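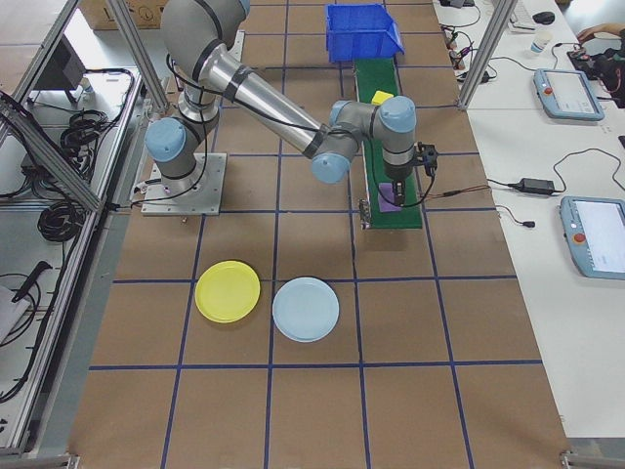
Mamdale Cell Users List - Digest, Volume 61, Issue 2
February 2026

From: Bożena Rutkowska
To: Mamdale Cell Users List
Subject: Re: Gripper closes before the block is there

Dear Jarlath, dear all,

Thank you for the detailed report. We had the same fault in Odgate in July, and I think I can help with part of it. First I quote your message, so that new members can follow.

> From: Jarlath Hegarty
> Subject: Gripper closes before the block is there
>
> Has anyone seen this? Sorting job, blocks come down the belt,
> arm picks, drops on one of two plates. It ran 1,239 cycles with
> no trouble. Then the gripper closed too early, came down shut on
> top of a block and pushed it into the belt. The arm did not stop.
> It lifted, went over to the plate, opened, and came back for the
> next one as if all was well. I had to hit the red button.
>
> Log says "part present" the whole time. I changed the sensor on
> the gripper and it did the same thing the next morning.
>
> Second worry: after the stop I reset from the pendant and the arm
> moved straight away, before I pressed start. My hand was not in
> there but it could have been.
>
> Jarlath

I will answer the second point first, as it is the serious one. An arm must not move on reset. Reset should only clear the stop, and the start must be a separate action by a person. Please do not run the cell until you have found the reason. In our case the start signal was held on by the program, so when the stop was cleared the controller saw a start request that was already waiting. We changed it so that the signal has to go off and on again. Please ask the person who is responsible for safety at your site to check this, also if your test looks good.

You should also test every stop button that is connected, one by one, with the arm at low speed and all people outside. If you work with two pendants on the desk, as we do, write down which one has control before you begin. A colleague of mine once took the wrong one in his hand and lost several seconds looking at the screen.

Now the early closing. I also changed the sensor and it was a waste of an afternoon. Our fault was in the cable, near the wrist, where it bends every time the gripper turns down. One wire was broken inside and the cover looked perfect. With the arm extended the signal stayed high, and in the home position it measured correctly, so we did not find it on the bench. To find it, hold the wrist in the pick position, with drive power off and locked, and bend the cable slowly by hand while another person reads the input on the screen.

Ours failed at 1,928 cycles, so a little later than yours. The cable was tied very tight at the last clip. The new one has a wider loop there - I left roughly a hand's width - and the clip is from Cladside, with a soft inside.

I would also change the program. Ours now checks the input two times: it must be off when the open gripper is above the belt, and on after closing. If it is already on before the descent, the arm waits and the belt stops. The Tikkanen script in the list archive does not have the first check, and I suspect many of us have copied from it.

Two questions for you, Jarlath. Does the belt stop together with the arm when you press the button? Ours did not in the beginning, and the blocks continued to come. And did you measure the height again after the crash? The bracket of our sensor was bent a little, and for a week we blamed the software.

I can send the changed part of the program to anyone who writes to me directly.

With kind regards,
Bożena Rutkowska
Odgate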